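Robot Learning Practical
Handout 4: Showing the arm what you want
Notes by Kerstin Nolte, with corrections from Ruben Jacobs, who found most of the mistakes and has been thanked

Read this before your slot. The quiz on it was abolished last year and the quality of the reading has gone down accordingly.

1. Two ways to show

Kinesthetic teaching means you take hold of the arm and move it yourself. The motors compensate for gravity, you supply the rest, and the joint encoders write everything down. You feel contact directly through your own wrist. The price is that your hands and sleeves end up in the camera views, and the policy will happily learn that objects get picked up whenever a sleeve arrives. If you teach this way, record the joint path first and play it back for the cameras afterward.

Teleoperation means you stand or sit somewhere else and send commands, either through a leader arm or through a headset and hand controllers. The camera views stay free of sleeves. You lose nearly all sense of touch, and you will squeeze everything too hard for the first hour. Hilde De Graaf squeezed a Clisenell sample box flat in her first week, and she now teaches the safety briefing.

We use both in this course. Groups with an even number start with kinesthetic teaching and swap after the break.

2. What the wrist camera knows

The policy gets the wrist views and the joint positions. It does not get your view of the table, your good intentions, or the remark you made to your partner about where the thing was supposed to go. Before you record, look at the wrist stream and ask whether you could do the task from that alone. If you couldn't, move the object or change the approach.

Long, shiny items are the classic case. The fingertips hide part of the object, the wrapping throws highlights that change with every few degrees of wrist rotation, and the far end is a long way from the grip.

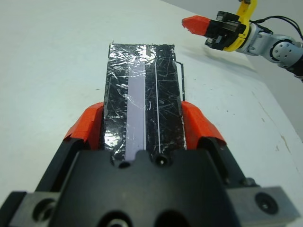

Fig. 1. Wrist view of a film-wrapped item held between the fingertips, second arm at upper right.

Points to settle with your partner before a grasp of this type:

Grip on the sides, with both fingertips parallel to the long edge. A grip that is skewed by a little at the fingers is skewed by a lot at the other end.
Decide which arm leads. Two arms that are both being polite will hover until the episode times out at 335 steps.
Keep the idle arm's pose the same at the start of every episode. Its shadow is in the data too.
Loose film counts as part of the object. It moves when it likes.

3. Recording

An episode starts when both arms are at the start pose and ends when the object has been released and the arms are back. Pauses are data. If you stop for four seconds to think, the robot learns to stop for four seconds, without the thinking.

Do not fix a bad grasp by shaking. Back off, open, approach again. A recovery done slowly is one of the most useful things you can record -- keep those episodes and tag them "recovery". An episode where you swear and drop the object goes in the bin, along with the audio.

Each group records 17 episodes per session. Last term's pooled set had 716 episodes, of which 500 survived Lotte Michiels and her filter script. Please don't take it personally. The script is called Oso and it doesn't know who you are.

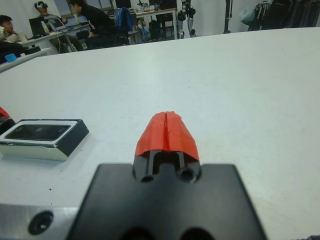
Fig. 2. Gripper finger over the table, small tray to the left. Desks behind.

4. Backgrounds

Anything beyond the table edge is also input. People sit down, stand up, and hang jackets on things. Some variation is healthy, and a policy trained against a blank wall tends to fall apart the first time somebody walks past. What hurts is variation that lines up with the task. One group recorded all their left-hand placements before lunch and all their right-hand ones after it, and trained a very expensive clock. Mix the order.

5. Hand in

One folder per group, named as in the Timmermans template. Include the episode list with tags, half a page on which teaching method gave you better data, and one episode you would now throw out, with the reason. "Ilse was driving" was accepted once, from Ilse Peeters herself, and will not be accepted again.

Deadline is Sunday, 8 p.m. The upload page closes by itself.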